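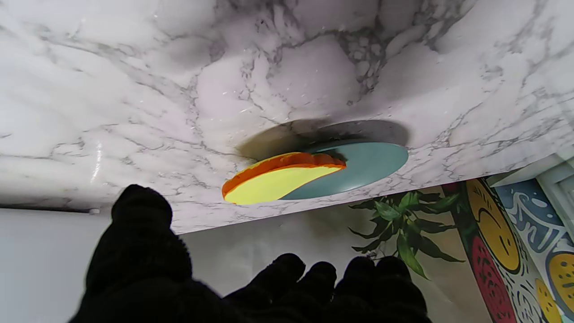

Breakfast at Work: How Widis Rebuilt Its Morning Schedule

When the office services firm Widis moved its staff into the former Deák printing house, the kitchen was the last room on the plan. In March the company began opening it at 7 a.m. and moved its first meetings to a later hour. Our newsletter spoke with the head of workplace services, who asked to be identified by title only.

"We had meetings at eight, and people came to them hungry," she said. "They left at the first break to buy something on the corner and came back late. The schedule was causing the delay, so we changed the schedule."

No meeting may now begin before 9:15. Managers objected at first. According to the head of services, the strongest resistance came from the sales group, whose clients in Ustau start their day early. An exception was written for outside calls, with a limit of 2 per week for each employee.

The food itself is plain. Bread, fruit, oatmeal and coffee are ordered from Dostoso, a local supplier, and delivered before opening. Hot dishes were considered and rejected on grounds of cost and smell. 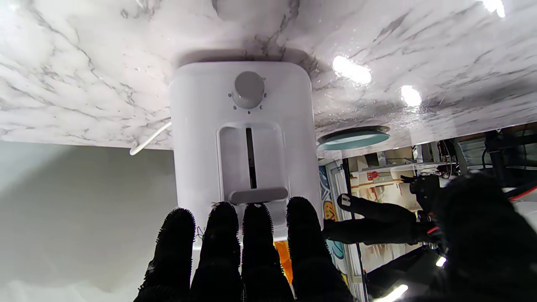
Shared Space, Shared Rules

The kitchen serves 40 employees, and the company set its rules in writing before the first morning. Staff clear their own plates. Items left in the refrigerator must carry a date. Laptops are permitted, although phone calls are taken in the hallway.

"I expected complaints about the phone rule," the head of services said. "Most of what I received concerned the coffee. We changed the grind and the letters stopped."

She said that departments with little contact now sit together in the morning. She was careful not to claim more than that. "I can't tell you it has improved our results. I can tell you the nine-fifteen meeting starts at nine-fifteen." 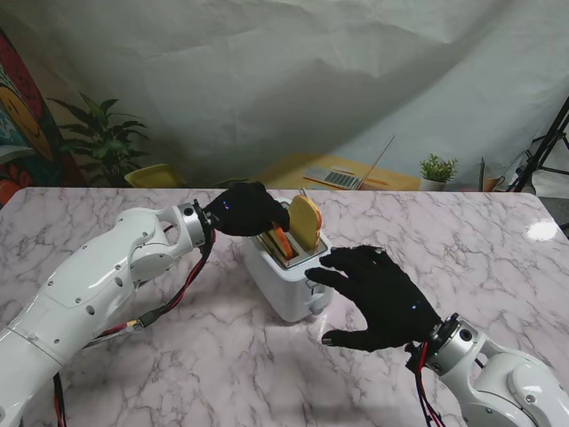 Are employees required to attend breakfast?

Attendance is voluntary and is not recorded. Employees who prefer to eat at home may arrive in time for their first meeting, and their working hours are calculated in the same way.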